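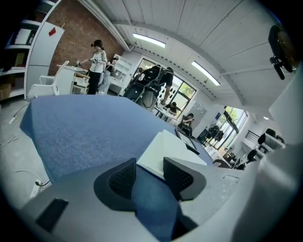
Helmut Teuber wrote: did you check the finger gap with the power off first? On my Dundik build the zero point moved a little every time I started it, and I lost a whole evening in the software before I took a ruler.

Ticket 181
Opened by: Oriana Carrasco
Date: 2022-08-07
Part: hand-held gripper, Drelden finger encoder on Kasprzak board
State: open, waiting for parts

Thank you Helmut. No, I did not check it with the power off. I have done it now, and I write down everything in order so that the next person can follow.

Problem: with the fingers fully closed the encoder should read 3,179. After start-up it reads 3,357. The log then says that the fingers are still open, and my script refuses to begin a recording. If I open and close by hand a few times, the value sometimes comes back, but I can't make it happen on purpose.

What I tried:

1. New cable between the encoder and the board. No change.

2. Older firmware on the Kasprzak board. No change in the value, but the start-up got slower, so I went back to the new one.

3. Power off, fingers closed by hand, power on. Reads 3,357. Same with the fingers open at power on and closed after. So your zero point idea is possible, but my offset is always the same size -- yours moved every time, if I understand well.

4. Took off the left finger and looked at the small magnet under it. The glue was broken on one side and I could turn the magnet with my nail. I think this is the fault.

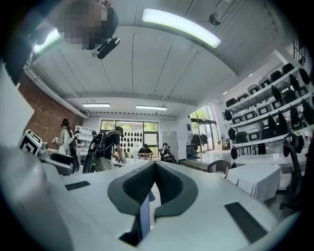
Gripper with the fingers together at the tips, workshop room behind.

5. Glued the magnet again with the glue from the Fernard kit and left it overnight. Next morning it read 3,179 for 25 closings, then 3,357 again at the next start. The magnet was loose again.

Reply from Dwayne Gallagher: Fernard glue goes soft if the motor gets warm. Scratch both faces with fine sandpaper and use two-part epoxy. Also mark the magnet with a pen before you take it out, or you will have the poles in the wrong place.

Reply from Oriana Carrasco: I did not mark it. I will find the position again by turning it slowly and reading the value. Epoxy and a spare magnet are ordered. Please leave this ticket open, and please do not change the closed value in the shared settings -- the right finger is fine and uses the same file.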